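DITWOOD COMMUNITY HALL
Lost Property and Winter Clothing Sub-group
Minutes of the October meeting, held in the Tunwood Room at 7 p.m.

1. Minutes of the previous meeting
Agreed as a correct record, subject to "Nulenon cupboard" being corrected to "Nulenon Street cupboard" under item 4.

2. Unclaimed items
The register now stands at 91 entries, of which 19 are gloves without a partner. It was agreed that single gloves would be kept until the end of the season and then offered to the Vida craft circle for wool. Umbrellas were deferred again.

3. Sorting of knitwear
Members considered how knitted gloves should be stored. At present they are put into bags with hats and scarves, and pairs become separated. It was agreed that:
3.1 Gloves are to be laid flat in shallow trays, one layer deep, with the fingers straightened.
3.2 Two-coloured gloves are to be entered under both colours, main colour first (e.g. "grey/pink"). Several enquiries last winter were missed for want of the second colour.
3.3 Wool is not to be pegged or placed on the radiators.
One member asked that the heavier ribbed gloves be kept apart from the thin ones. Noted – no change for the present.

4. Labels
A quotation for 1,000 tie-on labels was received. The sub-group preferred a smaller quantity and the office will ask for a revised price.

5. Table in the Tunwood Room
The sorting table is to be wiped down before use and kept clear of cups. Bookings of up to 7 hours a month were approved.

6. Any other business
None. The meeting closed at 8.15 p.m.

Appendix to item 3
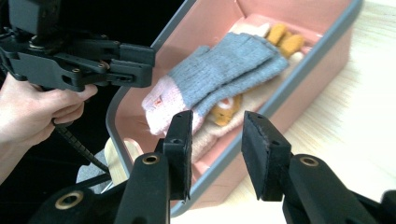
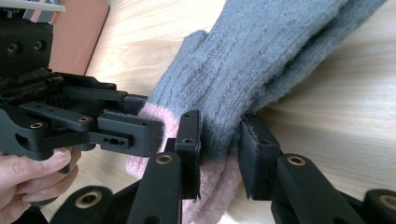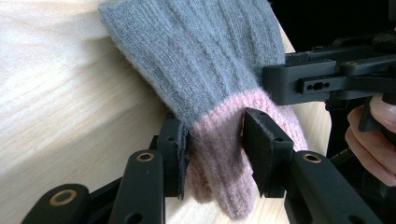
Item 3: knitted glove, in the tray (first picture); grey and pink knit on pale wood (second and third).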